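Subject: Re: [plulmont-tidy] What do you keep in open bins?

On July evenings Houda El Idrissi wrote:
> I finally gave up on drawers for the play stuff. Everything with a
> lid gets ignored at our house, so the jump ropes and balls end up
> on the stairs. Does anyone here use the big open bins? I'm worried
> they just turn into a pit. Also, do you sort by kind or by who
> uses it?
>
> Houda

Houda, yes, yes, yes to open bins! We switched over at the Plulmont clubroom last spring and I would never go back. We had 344 bits and pieces on the old inventory sheet (I still have it, with Erdős the cat's paw print on page two) and most of it lived in lidded tubs that people opened once and then stacked something heavy on.

On the pit question – it depends on depth more than anything. Go for tall sides that slope outward, and then be strict about not filling them. I stop when I can no longer see any of the floor of the bin. If a thing has to be dug for, it belongs in a different bin. We have 7 going at the moment and two of those are nearly bare, and I love them for it.

I sort by kind. We tried sorting by person and it fell apart in a week, mostly over who owned the good frisbee. Balls get their own bin, ropes hang on hooks, and anything flat goes upright on the shelf next to the window. The odd little leftovers go in a shoebox I call Jastent, after a board game we lost most of, and I empty it every month or so.

Color matters less than I expected. I was all set to buy a rainbow of them and then Pledex had plain gray ones left over, so gray it was, and I've come around completely.
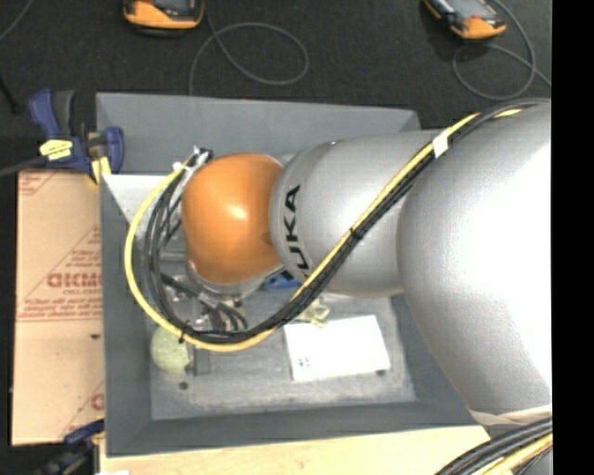

A pale yellow-green ball shows up so well against gray! Bright things are easy to spot from across the room, and the little ones get a kick out of calling out what's in there. Scuffs don't bother me either. The bottoms get whitish and scraped around the border and I've quit scrubbing at it.

One more tip – cut a piece of cardboard to stand between bins if you put them side by side. It keeps them from wedging together.

Tell us what you end up doing with the stairs!

Lajos Szabó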